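From: Edeltraud Steinbach
To: Groritz Robotics Club list
Date: 18 November 2023
Subject: Re: [groritz-robotics] Jar task, grip height and the tray

Answering the list instead of just the one person who wrote, as three others asked me much the same thing after the last session.

> We are a bit stuck on the jar task. Our arm gets to the jar fine but
> then the jar leans over when the gripper comes down, and about half the
> time it slides out when we lift. We have tried closing the gripper
> harder and it made it worse. Two questions. First, are we allowed to
> grab the jar anywhere we like or does it have to be by the top? Second,
> does the jar have to end up standing in the tray or is it enough that
> it is inside? The sheet from October says "placed" and we can't agree
> on what that means.
>
> Also, is the Sperling team using the same jars as us? Theirs look
> shorter.

First question: you can take hold of it anywhere. The rules for the Vurville meet only say that the jar must be moved by the gripper and may not be pushed along the table for more than 20 mm. Grabbing by the rim, by the neck or around the body are all fine. Most of our groups go for the rim because the arm comes in from above and that is the easiest path to program. It is also the position where small errors show up the most.

Second question: standing, on its base, inside the tray, with the gripper open and clear. A jar lying on its side in the tray gets partial points. I have asked Vurville to put that in writing and they said it will be in the next version of the sheet. Until then please work to what I have written here.

As for Sperling, they have the same jars. They may have had the lids off and a different label on. The meet will supply its own jars anyway, so don't tune everything to the one you have been practicing with.

Now the leaning. I spent some time on this with the second-year group, using their program with nothing changed except the speed. The picture is from that work.

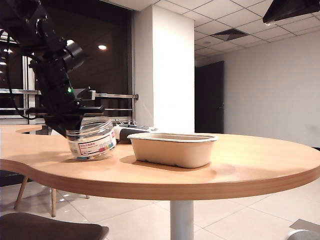
Gripper down on the jar, tray to the right.

Look at the angle of the jar. The gripper is at the rim and the jar has tipped a little. If you lift from a position like that, the hold is on one side more than the other and the jar can swing. Closing harder does not fix that. On a smooth plastic jar it can squeeze the rim out of the fingers, and I think that is what you saw when you turned the force up.

What I would try, in this order:

Check the center point first. Drive the arm to a spot above the jar, stop it there, and look from two sides. From the front it can seem perfect and still be off by several millimeters from the side. The second-years were 9 mm off along one axis and had no idea, because they only ever stood in one place.

Then check the height. If the fingers are still going down when they meet the rim, they push the jar over before they close. Stop higher, close partway, then go down the last bit. It costs you a second or so per jar. You have 270 seconds for the whole run, and no group here has used all of it.

Then the force. Start low and go up in small steps. Write the number down each time. I keep seeing groups change the force, the height and the speed together and then not know which one helped.

If it still slides, try going lower and holding the jar around the body. You will need to open wider on the approach, and you have to watch the tray wall on the way out, but the sides are straighter and the threads on the neck are no longer in play. The threads are a nuisance. A finger can sit on one thread on the left and a different one on the right and the jar will be crooked from then on.

On the tray: it is molded pulp and it weighs next to nothing. If the jar touches the lip on the way in, the tray moves, and then every position you saved for it is wrong. Come in high and straight down over the middle. You may not tape it to the table. I asked about this too. A few of you have been putting it very close to the jar to save travel time, and that is allowed as long as the two are not touching at the start.

A word about the table, for groups that have only worked on the long bench. It has a curved edge, so you can't square anything off it. The second-years measured from the edge on their first day and got a different answer depending on where they held the ruler. Measure from the arm's base. I have put this in the Drondavow folder along with the starting positions, and the file is called jar_start_v3. Please don't edit that one, make a copy with your group's name.

Logging. The form in Drondavow has 53 entries so far, which is good, but a lot of them only say "failed". Please add how it failed — missed, tipped, slipped on lifting, hit the tray, dropped short. One word is enough. I went through the ones that had a reason and tipping was the most common by a long way, with slipping second. That fits with what you describe and makes me think it is the same problem in most groups.

Some smaller points:

Keep chairs pushed in on the side where the arm works. If you want to sit, sit on the other side.

Save the program before you change the speed. Two groups have lost an afternoon of work this way.

Return the jars to the shelf with the labels on. The camera groups use the label to find which way the jar is facing, and a peeled one is no use to them.

The sign-up sheet for the long bench is full until the meet. The curved table still has open slots, mostly early ones. Reply to me directly if you want one, and tell me whether you need the arm set up with the wide fingers or the flat ones, as swapping takes a while and I would like to do it before you arrive.

To the group that wrote: send me your program as it stands, even if it is a mess, and the force values you tried. I will run it on our arm and write back to the list with what I find. If one of the other groups has solved the slipping some other way, please post it here.

Edeltraud Steinbach
Groritz Robotics Club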